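Hemenholm Laboratory Reports Door-Handling Method for Household Robots Trained Only on Wrist Camera Views

HEMENHOLM, Jul 3, 2021 - Researchers at the Hemenholm Laboratory for Manipulation have released results for Kakeo, a method that lets a single robot arm open the door of a front-loading washing machine, remove the laundry and close the door again. The method uses one small camera mounted at the wrist. It does not use a room camera, markers on the appliance or a stored model of the machine.

The technical report, the training code and a set of 2000 recorded demonstrations are available from the laboratory on request. Release of the full set without registration is planned after a review of the recordings.

The task

Unloading a washing machine combines several problems that are usually studied one at a time. The door turns on a hinge whose position must be inferred. The handle is small in relation to the door, often the same color as the rim, and placed differently from one model to the next. The glass is curved and reflects room lighting, which disturbs depth estimates. The laundry has no fixed shape, and much of it is hidden until the arm is close to the drum opening.

A wrist camera makes some of this easier and some of it harder. The view improves as the gripper nears its target, and calibration between camera and hand stays fixed. The cost is that the arm loses sight of the rest of the machine at close range. When the fingers reach the handle, the hinge side of the door may be out of view, and the robot must complete the pull from memory of what it saw earlier.

"Most of our early failures came in the last part of the approach," said Nisreen Jaber, who leads the project. "The policy had a good estimate of the handle from far away and then replaced it with a poor one up close. The reflections on the glass moved with the camera, and the network treated them as an edge of the door."

Method

Kakeo divides the work into two learned parts. The first, called the approach policy, takes the current wrist image together with a short history of earlier images and arm positions. It produces a target pose for the gripper and an estimate of how certain that pose is. The second, the contact policy, takes over near the door and works mainly from finger position and measured force, with the image used as a secondary signal.

The change from one policy to the other is not set at a fixed distance. It occurs when the certainty of the approach policy stops rising. In earlier versions the switch distance was set by hand for each appliance, and the value that worked for one door was too short for another.

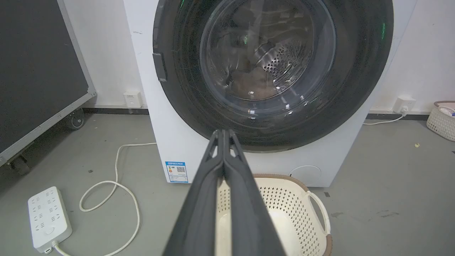

The history window is the main difference from the group's previous system. Each new image is compared with those before it, and features that shift in a way that does not fit a rigid door are given less weight. Reflections behave in this manner. So do power cords and loose fabric. The rim and handle of a closed door do not, and they are kept.

Once the fingers have hold of the handle, the contact policy makes a small test pull and measures the direction of least resistance. This gives a first estimate of the hinge axis, which is corrected during the rest of the motion. If the force passes a set limit, the arm releases the handle, backs away and returns control to the approach policy.

Laundry removal follows the same pattern. The approach policy selects a grasp point on the visible fabric, and the contact policy closes the fingers, lifts and checks that the measured load has changed. The item is then carried over a basket and released. The robot looks into the drum again after each item and ends the cycle when no fabric is detected.

Training data

All demonstrations were recorded by operators guiding the arm through a remote control interface. Failed attempts were kept and labeled, and the contact policy was trained on both kinds. Chutima Chantharasri, who was responsible for data collection, said that the failed attempts proved more useful than the group had planned for.

"An operator who misses the handle will usually correct within a moment or two," Chantharasri said. "That correction is exactly what the policy needs to learn, and it is missing from a set that contains only clean runs. We stopped discarding those recordings in May and retrained from the beginning."

Baskets, cords and other household items were left near the machine during recording, and their positions were changed between sessions. The distance from the robot base to the machine was also varied. No effort was made to control the room lighting. The report includes a comparison in which the policy was trained under fixed lighting only. That version learned faster but performed worse on evaluation runs made at other times of day.

Results

The complete cycle of opening, unloading and closing was evaluated over 70 runs. The report gives outcomes by stage, with a separate entry for runs in which the robot recovered from an error without help. Opening the door was the stage with the most first-attempt failures. In most of those runs the robot recovered through the release and retry behavior described above.

Removing the history window had a larger effect than any other change tested. Without it, the arm tended to stop short of the handle or to push against the rim. Removing the force signal had little effect on the approach but made the pull unreliable, and the arm often reached the force limit before the door had opened.

Closing the door was the most reliable stage. The contact policy pushes along the hinge path estimated during opening and stops when the force profile matches a latch event learned from the demonstrations.

Computation takes place on one workstation connected to the arm. The approach policy runs at 30 updates per second and the contact policy at a higher rate set by the arm controller. Training both policies took over 2 days on the same workstation.

Known limits

The report lists several conditions under which the method does not work well. Small items such as single socks are sometimes missed when they lie against the drum wall, above the opening. Large items, bed sheets in particular, can catch on the lower edge of the door opening and are not always freed by the retry behavior. The robot has no means of detecting that an item has fallen between the machine and the basket.

Doors that open by a push button, and doors with a recessed grip that the fingers cannot enter, were not part of the study. Top-loading machines were not considered. The base of the robot remained fixed during each run, so the method does not address how a mobile robot should position itself before it begins.

"The results apply to a certain kind of door and a certain kind of handle," said Somkiat Jitpraphai, who designed the evaluation. "We would not claim more than that from these runs. The switching rule is general, and we expect it to carry over to ovens and cabinets, but that has to be measured."

Next steps

Work on a second version is under way with Ongart, which supplies the force-sensing wrist unit used in the study. The new unit has a lower noise level at small loads and is intended to improve detection of light fabric. A separate effort with Zirkden will test the approach policy on a mobile base, with the aim of choosing a standing position from the first wrist images.

Anong Chareonsuk, who wrote the approach policy, will present the history window and its related tests at the laboratory's autumn technical meeting. Slides will be added to the report page afterward.

Availability

Requests for the report, code or demonstration set should be sent to the Hemenholm data office. Applicants are asked to state their institution and intended use. The code is provided under a research license and requires an arm with a wrist camera and a force reading at the tool. A list of tested arm and camera combinations is included in the installation notes.

About the Hemenholm Laboratory for Manipulation

The Hemenholm Laboratory for Manipulation carries out research on robot grasping, contact control and learning from demonstration, with an emphasis on appliances and furniture found in ordinary homes.

Media contact
Yupin Meesuk
Communications, Hemenholm Laboratory for Manipulation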